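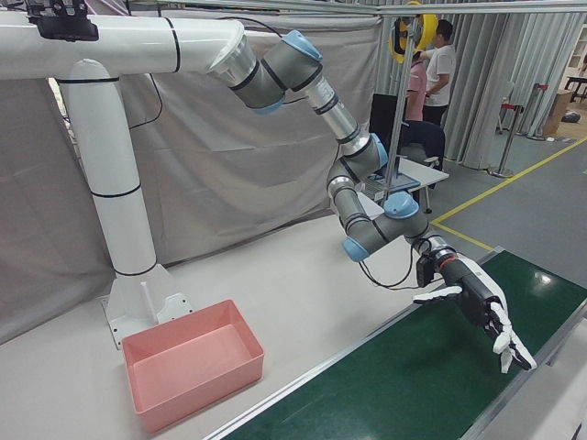
4. What the bakers told us about waiting

I went into this part of the project thinking I'd be writing about flour. I had a whole folder on flour! But once I started reading back through the interview notes from Rullham and Gekcombe, the thing people kept circling back to was time, and mostly the time between the second rise and the oven, when there's nothing much for your hands to do. So this section is about that, and the flour folder will have to wait for another paper.

A quick word on the material. We had diary entries from 89 home bakers, all of whom kept a sourdough starter going for at least 13 weeks, and I sat down with a smaller group in their own kitchens (some of them twice, when the bread was good). The diaries came to 1,104 entries once we'd thrown out the blank ones. I read every one of them myself, and then Lucian Munteanu read them again with my codes covered up, which was humbling. We disagreed most about what to call boredom. He wanted one code for it and I wanted two, and we ended up with mine, although I've gone back and forth on that since.

4.1 Waiting as part of the work

The older studies of home baking tend to treat rising time as a gap. You mix, you stop working, you start working again. Our bakers didn't write about it that way at all. One woman in Gekcombe wrote "baking" across the entire afternoon in her diary, and that afternoon included a phone call with her sister, a load of towels and a nap. When I asked her about it she looked at me like I'd asked whether she was still driving while stopped at a red light. She was baking. The dough was on the counter and part of her mind was on it.

Plenty of others did something close to this, and it caused us real trouble with the time totals. If you count only the minutes of kneading, folding and shaping, a loaf looks like a pretty small job. If you count the way the diaries do, it can swallow a day. I don't think there's a correct answer here, but I do think anyone comparing these numbers with ordinary time-use surveys should be careful, and we've kept the two counts apart everywhere in this paper.

4.2 Peeking

I'm fond of this code. We used it for any time a baker wrote that they'd gone to check the dough before they needed to. Lifting the towel, poking it, opening the oven door for "just a second," that sort of thing. Peeking drops off as people get more practice, as you'd expect, but it never goes away. A man in Rullham who'd been baking since his kids were small still got up at 5 a.m. to look at dough he fully intended to bake at eight. He said the looking was the nice part.

New bakers wrote about peeking with a lot of worry, and often with some guilt too. The recipe says leave it alone and they couldn't. Later on the same people wrote about it in a much looser way, and the word "check" starts to give way to "visit" and "say hello to." I got a bit carried away with this and made a chart, which Lucian talked me out of including.

4.3 When the waiting goes wrong

September was a bad month in both towns. It was warm, the kitchens were warm, and dough that normally took all night was over the side of the bowl by bedtime. The diaries from those weeks are short and cross. What stood out to me was how few people blamed the recipe. They blamed themselves for not being there, even when "there" would have meant skipping work or a school pickup.

Figure 4. One of the robot arms now built with a humanlike hand, held over a green conveyor belt.

I'd like to spend more time with that guilt in the next round of interviews. It showed up in homes where one person did all the baking and, more faintly, in homes where two people shared it, and in the shared homes it usually came with an argument over whose turn it had been to look.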